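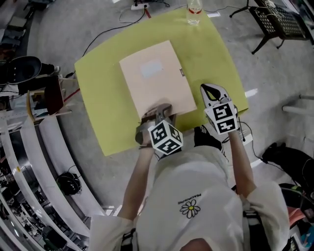 2 min read

Ferov Handheld Kit: data card for the Skunomine tabletop set

Maintainer: Kausar Khokhar
Release: January 2019
Status: evaluation copy, supplied with the kit

Contents

The set holds 1,928 recorded episodes of two-handed tabletop work, made by people using a pair of Ferov handheld grippers. Of these, 1,673 passed review and are listed in the main index. The rest are kept in a separate folder named "held" and should not be used for training without checking the notes field.

Tasks are short. Typical ones are handling a cardboard folder on a green work surface, moving light packaging, and opening and closing flat items. One operator works both grippers. Each gripper carries a marker cube with black patterns on white faces, and pose is solved from those patterns.

Layout

episodes/ one folder per episode
index.csv episode name, task, operator code, review result
calib/ marker and lens files, one per gripper
held/ episodes that did not pass review

Each episode has a left stream, a right stream and a head stream. Left and right are always the operator's left and right. In the head stream the operator's side of the table is at the bottom.

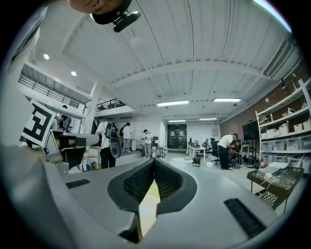
Gripper streams are wide angle and have not been rectified. Apply the lens file in calib/ before any geometric use. Faces may appear in these streams when the tool points up between tasks, so trim to the start and end marks in index.csv before sharing clips.

Known issues

Pose drops out when a forearm covers a marker cube. Gaps of up to 8 frames are filled by interpolation and flagged. Longer gaps are left empty.

Jaw width reads low on calibration files older than version 9. Use the newer files.

The Varghese loader expects a single stream per folder and will skip the head stream without a warning. The Rimstead loader reads all three.

Access

Evaluation use only. The full license comes with purchase of the kit. Send corrections to the maintainer with the episode name and frame number.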